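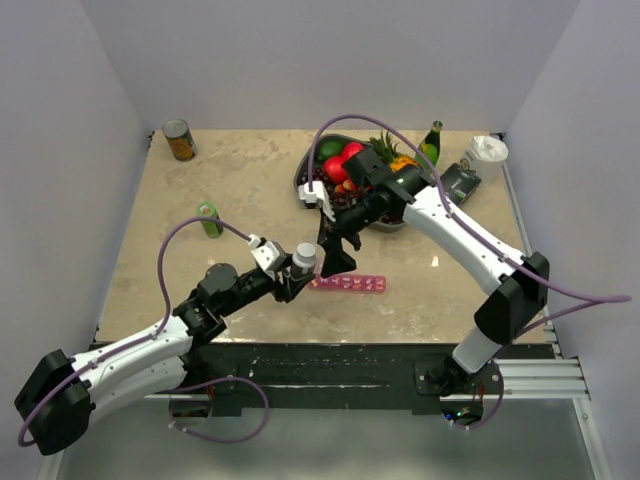
Pink pill organiser on the table, fruit tray next to it.

Plindomus weekly pill organiser, pink – review
Oct 17, 2021

Quick one, lunch break. Bought this in February, been filling it every week since, so figure I've earned an opinion. Mine came from the Ultgate online shop, paid extra for shipping, still cheaper than the chemist up the road who wanted silly money for one with a zip case.

Background. I take a morning tablet plus a couple of supplements and for years I just lined the bottles up next to the kettle and hoped. Didn't work. Doubled up one morning, missed the next two, got told off at the GP's. So, organiser.

What you get. One compartment per day, all in a row, flip lids, day names in white lettering. See-through pink plastic. I wanted the clear one, out of stock, now I wouldn't swap. Pink shows up on my kitchen bench, which is that beige marbly stuff that swallows everything. My glasses have vanished on it more than once.

Lettering. Short names, Wed, Thur, Fri and so on. White on pink is OK in daylight. First thing in the morning with just the rangehood light on, not great. Would of liked black. The old Cabello one I had was black on clear and you could read it from across the room, but the hinges went on that inside a month so swings and roundabouts.

Being able to see through the lids is the main thing for me. Orange tablets show up really well, you can tell at a glance if you've had today's. White ones less so.

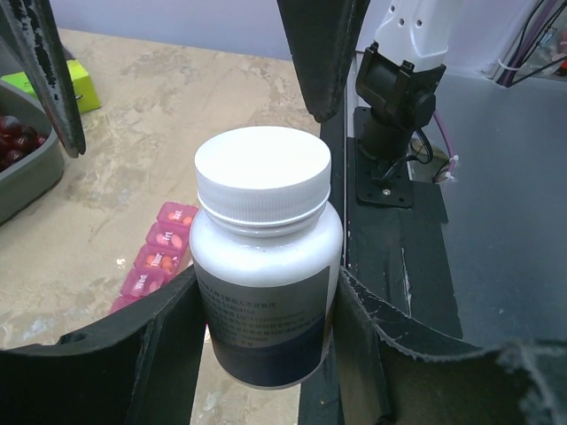
Filling it is a Sunday-arvo sort of job, whatever day you do it. Start with the bottles with screw caps, do those straight across the row, then blister packs after. Blister packs are the slow bit. Takes me 9 minutes if the phone doesn't ring. Don't do it over the sink, ask me how I know.

Hold the organiser flat while you fill. It's light and it slides, no rubber feet at all. I put a folded tea towel under mine. For the price they could of thrown in some feet.

Lids. Stiff to begin with, fine after a fortnight or so. They close with a proper click. My thumbs are OK but if you've got arthritis I'd try one in a shop first, the little tab at the front is narrow and there's not much to get a nail under. Fri has always been the tightest on mine. No lid has popped open on its own, and that includes a trip up the coast rattling round in a toiletries bag.

Size. A day's worth of ordinary tablets goes in easy. Big fish oil capsules, two max, and then the lid needs a shove. If you're on a lot of meds get the Verar double row, morning and night. My sister in law has that one and it's a brick – won't go in a handbag – but it holds heaps.

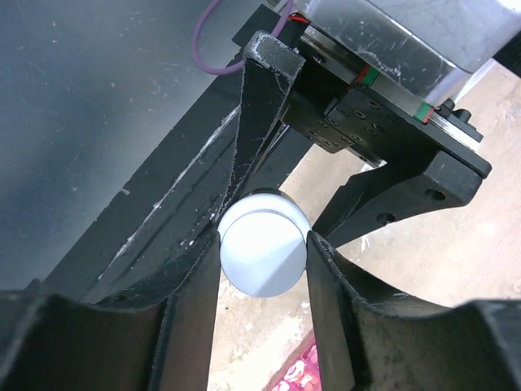
Cleaning, I do warm water and a drop of dish soap, then leave it open on the rack overnight. Make sure it's bone dry before you refill or the tablets go chalky and stick in the corners. Haven't put it in the dishwasher, listing says don't.

Smell – there was a bit of a plastic pong out of the packet. Went after the first wash.

Not childproof. At all. Lids flip straight up and the coloured tablets look like lollies through the pink. When the grandkids come over it goes on top of the fridge, and please do the same if you've got littlies about. Keep the original bottles too, you want the labels and the expiry dates.

Some things need to stay in their own packaging anyway so check with your pharmasist before you tip everything in.

Would I buy it again? Yep. Probably get a second one and fill a fortnight at a time. Wish list: darker lettering, rubber feet, slightly bigger tabs.

4 stars. Lost one for the sliding.

30 people found this review helpful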